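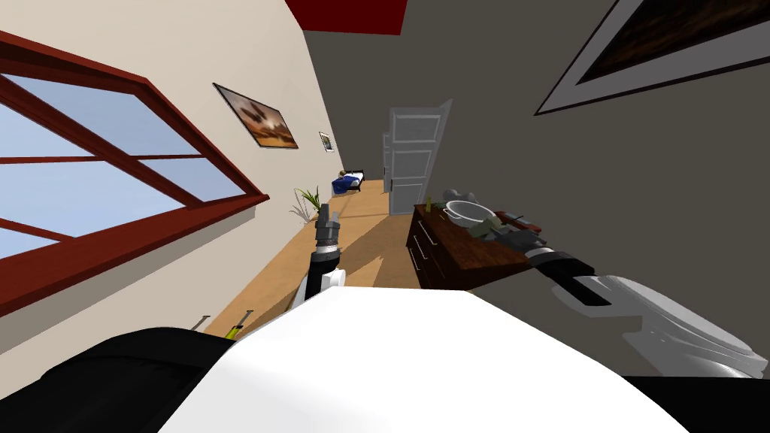 4. Setting up the head view and your first simulated reach

Right, you've got Rirnis installed and the bedroom world loads without complaint. If it doesn't, go back to section 3 and check the asset path before you carry on, as nothing below will work with half a room.

This section covers three jobs: levelling the head view, telling the planner what it's allowed to bump into, and getting one arm to the top of the dresser and back. I'd set aside a whole evening for it the first time. I've done it on three machines now and it still takes me longer than I expect.

I'm using Rirnis for the simulation and Muraton for the planning all the way through. If you use a different planner the menus won't match, but the order of the steps should still hold.

4.1 Levelling the head view

When you first switch to the robot's own view, the room will very likely lean. The floor runs off on the diagonal, the walls tip over and you'll feel slightly seasick. The world file is fine. The head joint starts with some roll in it and the viewer shows you exactly what the head sees, so please don't go rotating the room to fix it! I did that, saved it, and then spent a weekend wondering why every object slid to one side as soon as I turned gravity on.

1. Pause the simulation.
2. Open the Joints panel and pick the head group.
3. Set head roll to zero. Leave pan and tilt alone for now.
4. Press Step once. Pressing Play works too, but the arms will sag a bit if you haven't loaded a controller yet.
5. Look at the door at the far end of the room. Its sides should now be upright. I use the door because it's a long way off and has nice straight edges, so a small error shows up well.
6. Adjust tilt until you can see the dresser top and both grippers together.
7. Save the pose as head_work.

Note: the robot's own body fills a good chunk of the bottom of the view, and you can't see the floor right in front of you. Raising the tilt gets rid of some of it, but then you lose the grippers. I live with it and keep the overhead view open in a second window.

4.2 Masking out the robot's own body

The depth camera has no idea which bits of the world are robot. Until you tell it, the planner will treat the big white link on the right arm as a piece of furniture and refuse to move anything near it. (The error you get is "start state in collision", which sent me looking in all the wrong places.)

1. With head_work loaded, open Perception, then Self Filter.
2. Tick both arms, both grippers and the torso.
3. Set the padding to 8 mm.
4. Press Rebuild and wait. The progress bar sticks near the end for a while, then finishes all at once.
5. Turn on the obstacle overlay. The arms and body should be clear and the dresser should be solidly coloured in.
6. Move each arm a little with the sliders and check that no coloured specks trail along behind it.

If you do get specks, put the padding up a notch and rebuild. Don't go mad with it. Domnica Pascu, who wrote the original filter settings I've been borrowing, warned me that too much padding eats real objects near the gripper, and she was quite right – I managed to make a bowl vanish from the planner's map completely.

Caution: an object that has vanished from the map is still in the room. The arm will go straight through the space it takes up. In simulation you get a mess on the floor. Check the overlay every single time before you let anything run on real hardware.

4.3 Collision shapes for the clutter

The walls, bed and dresser come with simple box shapes and you can leave those be. The things on top of the dresser need more care. There's a round white bowl or pot towards the back, a small yellow-green bottle near it, various grey bits that look like dishes or utensils, and a reddish-brown object at the front, close to where the right gripper comes in.

1. Select the round white one and choose Convex Parts. A plain convex hull fills in the hollow, and then you can never plan a grasp on the rim.
2. Give the bottle a cylinder.
3. Select the grey items together and give them one shared box. You won't be picking them up in this section.
4. For the reddish-brown object, choose Mesh. It's slower, but the dark handle-like part matters when the fingers get close.
5. Give the potted plant by the window wall a single tall cylinder, wide enough to take in the leaves. Leaving it as a mesh brought my planning to a crawl.

4.4 The first reach

Nearly there! We're only hovering here. Grasping comes in section 5.

1. In Muraton, choose the right arm group. Lock the left arm wherever it happens to be, as long as it's clear of the plant.
2. Set the planner's attempt limit to 2000.
3. Drag the target marker to just in front of the dresser's front edge, level with the top.
4. Press Plan and watch the ghost arm. Look at the elbow as well as the hand.
5. If you like the path, press Execute at the slowest speed.
6. When it stops, press Plan Home, then Execute.

My test of a good set-up is to run that reach 96 times overnight from slightly shuffled starting poses. The first time I tried it I got 46 clean runs, and nearly all the failures were the elbow clipping the dresser. Adding an elbow preference (Options, then Posture, then Elbow Out) sorted most of them.

Note: the stripes of light and shadow on the floor can upset the floor detector if you're using colour as well as depth. Switch it to depth only under Perception, then Ground. I keep meaning to report this to the Grikaretti list.

4.5 Saving your work

1. Save the world, the filter and the planner settings separately. Save All misses the filter in the November build.
2. Close Rirnis fully and open it again.
3. Load all three and repeat the reach once.

If the arm goes to the same place, carry on to section 5. If it heads off towards the window, the head pose didn't load, so pick head_work from the list and try again.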